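Shopping for a Robot Arm When You Have a Spreadsheet and a Boss

By Yurani Cabrera
January 2, 2022

I went into this thinking the arm would be the expensive part. Ha! The arm was the easy line. You call three vendors, you get three quotes, you pick the one whose salesperson calls you back. Everything after that is where my budget went sideways.

Our shop, Nostasar, packs snack baskets for hotels and offices, and last May I was handed the job of planning one robotic packing station. Wissam Farah, who ran the numbers with me, kept asking what we'd do about grippers. I kept saying "it comes with one." (It did. It was made for metal blocks.)
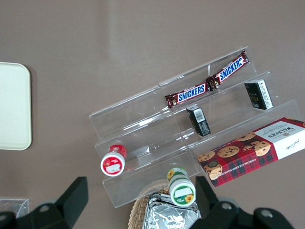 So we made a second list, and I wish I'd made it first. Spare fingertips, because soft pads wear out. A wrist camera, plus a cable that can bend all day. Mounting plates. We spent $2,232 on that list before the station had packed a single order, and I hadn't set aside a penny of it.

My other tip is to test with your real products, even the annoying ones. Candy bars slide around and foil crinkles, and a skinny carton wants a different grip from a fat cookie box. Gil-soo Noh over at Teltel let us try 151 picks on their bench before we signed anything, and I came home with seven pages of notes and a much humbler wish list.

We also pushed the second station back a year. Wissam wasn't thrilled, but I'd rather spend that money on training the people we have, and on a better table. The one we ordered wobbles.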